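Presteck 양손 그리퍼 시연 데이터 안내문 (README)

안녕하세요. 이 저장소를 찾아 주셔서 고맙습니다. Presteck은 사람이 손에 그리퍼를 직접 쥐고 책상 위 물건을 다루는 모습을 기록해서, 나중에 양팔 로봇이 그 동작을 따라 배울 수 있도록 정리한 시연 모음입니다. 처음에는 저희끼리만 쓰려고 모으기 시작했는데, 같이 써 보고 싶다는 분들이 하나둘 생기면서 문서도 제대로 써 두기로 했습니다. 글이 조금 길어졌지만 받기 전에 한 번만 끝까지 읽어 주시면 나중에 헤매는 시간이 꽤 줄어들 거예요.

마지막 수정일: 2018년 3월 11일

무엇이 들어 있나요

시연은 모두 438개이고, 작업 종류는 29가지입니다. 마우스 집어 옮기기, 화분 옆으로 물건 밀어 두기, 양손으로 상자 뚜껑 잡기처럼 사무실 책상에서 흔히 하는 일이 대부분이에요. 거창한 조립 작업을 기대하고 오셨다면 조금 심심하실 수도 있습니다. 그래도 막상 학습을 돌려 보면 납작하고 미끄러운 물건 하나 제대로 잡는 일이 생각보다 까다로워서, 저희는 이 소박한 작업들에 정이 많이 들었습니다.

시연 하나마다 머리 쪽 시점 영상, 왼손과 오른손 그리퍼 시점 영상, 두 그리퍼의 위치와 자세, 손가락이 벌어진 정도가 함께 저장되어 있습니다. 작업을 설명하는 짧은 한국어 문장도 붙어 있고요. 영어 문장은 아직 절반쯤만 옮겨 두었으니 혹시 비어 있어도 놀라지 마세요.

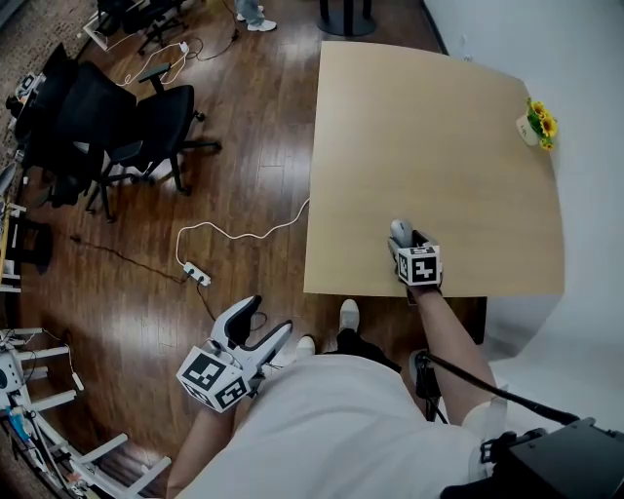

머리 쪽 시점과 그리퍼 시점

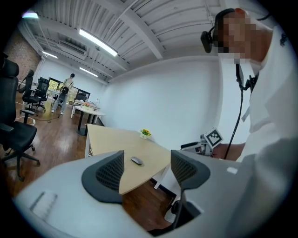
수집 방법

시연하는 분은 머리에 장비를 쓰고 양손에 그리퍼를 하나씩 듭니다. 그리퍼 몸체 위에는 흑백 무늬 마커가 달려 있는데, 위치를 맞출 때 이 무늬를 기준으로 삼기 때문에 손이나 소매로 가리지 않는 것이 무척 중요합니다. 저희도 초반에 소매가 긴 옷을 입고 녹화했다가 한나절치를 통째로 버린 적이 있어요. 그 뒤로는 시작 전에 소매부터 확인하는 버릇이 생겼습니다.

한 번의 녹화는 대체로 이렇게 진행됩니다.

1. 두 그리퍼를 완전히 벌린 채 2초 동안 가만히 듭니다.
2. 다룰 물건을 눈으로 먼저 보고, 천천히 손을 가져갑니다.
3. 작업을 마치면 물건에서 손을 떼고 다시 그리퍼를 벌립니다.
4. 실패해도 녹화를 끊지 않고 그대로 이어서 다시 시도합니다.

4번은 특히 강조하고 싶습니다. 물건을 놓쳤다가 다시 잡는 동작이 학습에 큰 도움이 되었거든요. 그래서 실패가 섞인 시연도 지우지 않고 retry 표시만 붙여 두었습니다. 깔끔한 시연만 필요하신 분은 이 표시로 걸러 쓰시면 됩니다.

폴더 구성

head/ 머리 쪽 시점 영상
left/ 왼손 그리퍼 시점 영상과 자세 기록
right/ 오른손 그리퍼 시점 영상과 자세 기록
text/ 작업 설명 문장
calib/ 날짜별 보정값

보정값은 반드시 시연과 같은 날짜의 것을 쓰셔야 합니다. 날짜가 어긋나면 영상은 멀쩡해 보이는데 그리퍼 위치만 슬그머니 밀려서, 원인을 찾느라 하루를 다 보내게 됩니다. 변환 도구인 Prumitden은 날짜가 다르면 경고를 띄워 주니 가능하면 함께 써 주세요. 다만 예전 판은 경고 없이 그냥 넘어가므로 꼭 최신 판으로 받아 주시기 바랍니다.

영상 길이가 900프레임을 넘는 시연은 여러 파일로 나뉘어 있습니다. 파일 이름 끝의 번호 순서대로 이어 붙이면 원래 시연이 되고, 자세 기록은 나누지 않았으니 그대로 읽으시면 됩니다.

알려진 문제

창가 쪽을 향한 시연은 밝기가 자주 출렁입니다. 자동 노출을 꺼 두는 걸 잊은 날이 있었어요. 해당 시연에는 light 표시를 붙였습니다.

두 손이 가까이 겹치는 동작에서는 한쪽 마커를 잠깐씩 놓치는 구간이 있습니다. 이런 구간은 앞뒤 값으로 채우지 않고 빈 값으로 남겨 두었습니다. 채우는 방식은 쓰시는 분마다 취향이 다르더라고요.

책상과 의자 배치도 그때그때 조금씩 다릅니다. 배경을 고정한 실험이 필요하시면 session 번호가 같은 것끼리 묶어 쓰시길 권합니다.

개인정보와 사용 조건

시연자와 주변 사람의 얼굴은 공개 전에 흐리게 처리합니다. 혹시 처리가 빠진 장면을 발견하시면 파일 이름만 적어 알려 주세요. 가장 먼저 고치겠습니다. 연구와 교육 목적이라면 자유롭게 쓰실 수 있고, 다시 배포하실 때는 이 안내문을 함께 넣어 주세요.

다음 계획

12월까지 서랍 여닫기와 천 접기 작업을 더할 생각입니다. 원격 조종으로 모은 시연은 성격이 많이 달라서 Flenddale이라는 별도 저장소에서 관리하고 있으니, 그쪽이 필요하신 분은 거기 안내문을 먼저 봐 주세요. 두 저장소의 좌표축 방향이 서로 다르니 섞어 쓰실 때는 변환을 꼭 거치셔야 합니다.

질문이나 제안은 이슈 게시판에 편하게 남겨 주세요. 답이 며칠 늦을 수는 있어도 올라온 글은 다 읽고 있습니다.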